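Ticket 756
Subject: Handheld gripper demos - recorded opening doesn't match the real fingers
Opened by: Randa Nimri
Assigned to: Sebastián Rivadeneira
Product: Cedix hand tool, Sorkance recording software
Status: Resolved
Opened: 30 Oct 2024

Randa Nimri wrote:

Hi everyone, and thank you in advance for your patience, because this may take me a few paragraphs to explain. We're recording demonstrations by hand for the bottle task. The person holds the tool, reaches for the bottle, closes the fingers, lifts, and sets it down again a little way off. Raed and I have been taking turns and we had got into a really nice rhythm with it.

The trouble is in the playback. When I open one of our demos in Sorkance, the video looks fine to me, but the line for finger opening doesn't agree with it. The fingers are plainly apart on the approach and the line says they're nearly shut. Then when I squeeze, the line barely moves at all. If the robot learns from that, I'm afraid it will arrive at the bottle with its hand closed and just bump it along the table.

I've restarted the software, unplugged the tool and plugged it back in, and tried the other cable. Same thing each time. I'd be so grateful for a pointer.

Sebastián Rivadeneira wrote:

Hi Randa, no need to apologize for the length, I wish every ticket came with this much in it. Could you send me one still from the approach, before you start to close? Any demo that shows the problem will do. Please also tell me what number the software gives for the opening at that same moment. You'll find it at the bottom of the playback panel if you pause and click on the line.

One more thing - did anybody change the fingers or the pads lately?

Randa Nimri wrote:

Sure, here you go. The number at this spot is 11, and I believe fully open should be 3000.

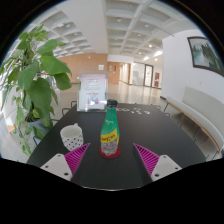 Approach to the green bottle on its red coaster, fingers still open. Opening reads 11 at this point.

As for the fingers, yes! Raed put the magenta pads on last week. The old ones had gone smooth and he was tired of things slipping. I didn't think to mention it, and I'm sorry if that turns out to matter. He says he pushed the fingers together by hand to get the pads seated and then opened them back up.

Sebastián Rivadeneira wrote:

That helps a lot, thank you both. I can see a good clear gap between the two fingers with the bottle standing in it, so 11 can't be right. The video side looks healthy enough for our purposes. You've got both pads in view and the bottle well centered, and I wouldn't touch the camera at all.

My guess is that the tool lost its zero when the fingers were moved by hand with the power off. It wakes up and takes wherever it happens to be as closed. Please try this and let me know how you get on:

Stop any recording and close Sorkance.
Switch the tool off and open the fingers as far as they'll go.
Switch it back on, and wait for the steady light.
Start Sorkance, go to Tool, then Finger range, and press Clear.
Squeeze slowly until the pads touch, hold for a moment, then open all the way. Do that twice.
Press Save, and write the new range on your session sheet.

Don't squeeze hard when the pads meet. They have some give in them, and if you crush them together the software will learn a closed point that you never reach with a bottle in between.

Raed Issa wrote:

Jumping in because Randa is on her lunch. I did the steps and it's better but not all the way there. Open now reads 3000, lovely. But with the pads just touching I get a few hundred, when I'd expect something close to zero. Did I do something silly? I did go gently, I promise.

Sebastián Rivadeneira wrote:

Not silly at all! Have a look in Tool, then Pads. If it still says Standard, the software is adding an allowance for the thinner pads. Change it to Ribbed, save, and go through the range steps once more.

Raed Issa wrote:

It did say Standard. Changed it, ran the range again, and touching now reads 2. I recorded one short demo with the bottle and the line goes down when I squeeze and comes up when I let go, just as it should. Very pleased.

Randa Nimri wrote:

Back from lunch to good news, thank you! One last question before you close this. What do we do with the demos we made since the pads were changed? It's several days of work and I'd hate to lose it, but I don't want to hand Roman something that teaches the arm bad habits.

Sebastián Rivadeneira wrote:

Please keep them, only move them out of the training folder for now. The hand path should still be usable, and Roman Jakubowski has a script that can work out the opening from the pads in the video. I've copied him here. He'll want to check a handful by eye before he trusts the rest.

Roman Jakubowski wrote:

Happy to. Put them in a folder called pads_recheck and I'll start on them tomorrow. If you can leave me the session sheets too, that would save me some guessing.

Randa Nimri wrote:

Folder is there, and the sheets are scanned in beside it. Please go ahead and close this one.

Closed by: Sebastián Rivadeneira
Cause: finger zero lost during pad change, pad type left on Standard
Follow-up: add the pad setting to the change-over sheet (Raed)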